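What my kid's robotics club is really learning

June 2024

I signed up to help with the Standlow robotics club in January, mostly so I could stop complaining about it from the parking lot. My daughter had been going for a while and came home talking about "autonomy" the way other kids talk about horses. I wanted to see what was behind the word.

The club meets in Turasville, 14 students on a good night, and the big project this year is a kitchen task for the Iltitton student challenge. Two arms, one pan, one lid, a plate with something on it. The team is called Mak, after a nickname I was never able to get explained to me.

The pitch on the challenge website says students will "build the home helpers of tomorrow." I have my doubts. What they mostly do is steer the arms by hand, over and over, put everything back where it started, and do it again. Then a program is supposed to learn from all that. Yuk-lan Lo, who coaches the team and has more patience than I do, told me they want 4,000 runs before the final. I asked her what happens if the judges bring a different pan. She said that was a good question and wrote it on the whiteboard, where it still is.

I don't want to be unfair. The kids are learning plenty. They argue about grip angles, they label cables (some cables), and two of the eighth graders now keep a better log than most offices I've worked in. My daughter can tell you why a clear lid is harder to deal with than a dark pan. I couldn't have told you that, and I've been cooking for a long time.

My trouble is with the word "autonomous" on the T-shirts. A person is driving for most of the hours this project eats – that seems worth saying out loud to parents who are paying for it. When I brought it up, one of the boys said the driving was the boring part and they'd leave it out of the presentation. I told him I'd put the boring part first.
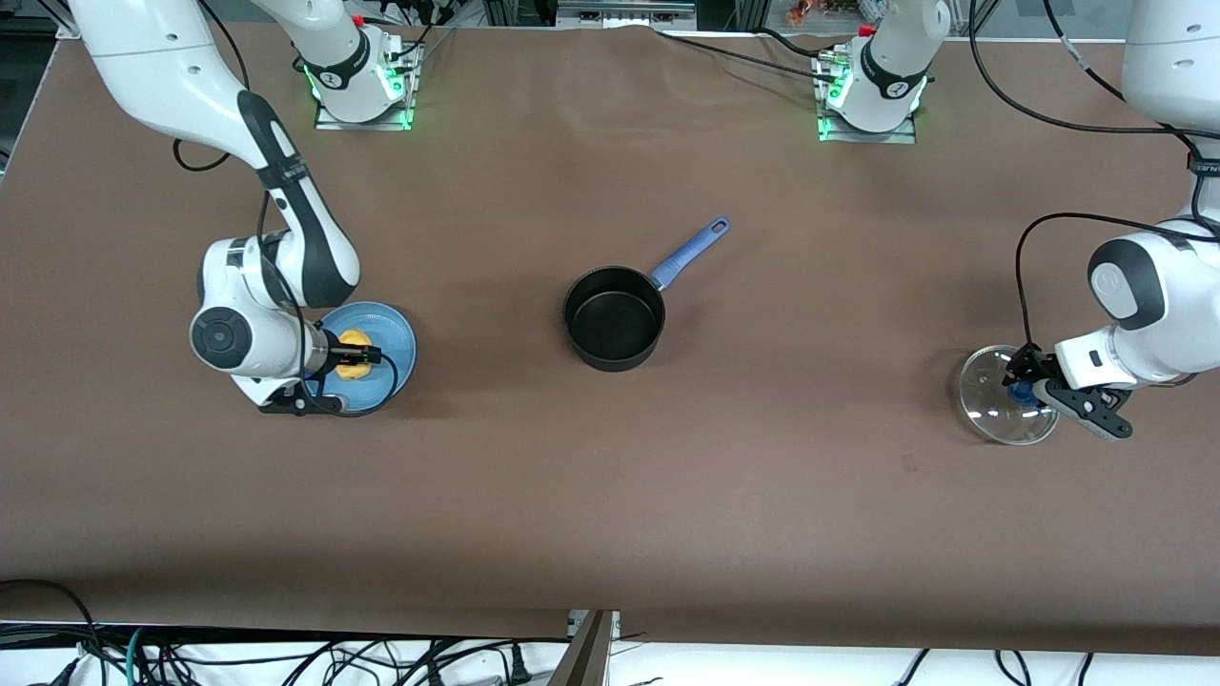 He said he'd think about it. The slides are due in 8 days, and the last draft I saw still opened with the T-shirt logo.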